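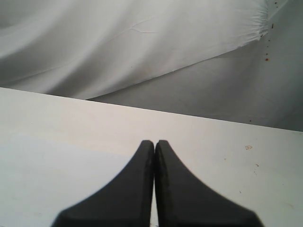
9 min read

4.2 When is a can finished?

We had expected the kitchen cupboard to be the easy part of our visits, and we were quite wrong about that. Over the winter we sat down with 60 households in Marnatari and asked them, over a good deal of tea, how they decide that something is used up and ready for the bin. Jars and bottles gave little trouble. People hold them to the light, tip them, scrape round them with a spoon, and are content. Spray cans are another matter altogether, and they came up again and again in the 502 diary entries our households so kindly kept for us.

The difficulty, as most people told it, is that a can gives very little away. The metal hides whatever is left, and the top (Figure 3) looks much the same from one month to the next. So people shake, listen, weigh the thing in one hand, and very often put it back on the shelf for another day. Razia Mughal and Nam-gil Nam, coding the diaries separately, both ended up with a group they called "resting" cans, neither in use nor thrown away, and we have kept the word here because we grew fond of it.

Figure 3. Top of a metal aerosol can, with the black plastic fitting, the rolled ring and the dome below it.

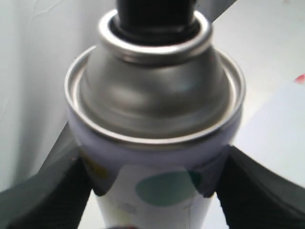

Bezawit Degefa, commenting on an early draft, wondered whether we were being a little too gentle with our households, and whether a resting can might simply be one that people are nervous of putting in the wrong bin. She has a fair point. Several entries do mention worry about pressure, and one Wednesday entry says only "asked next door, they didn't know either". We return to the matter of bins in Section 4.3, where the town's own leaflet is compared with what people remembered of it.

Share this article (90)
Sign up to our newsletter for new papers each November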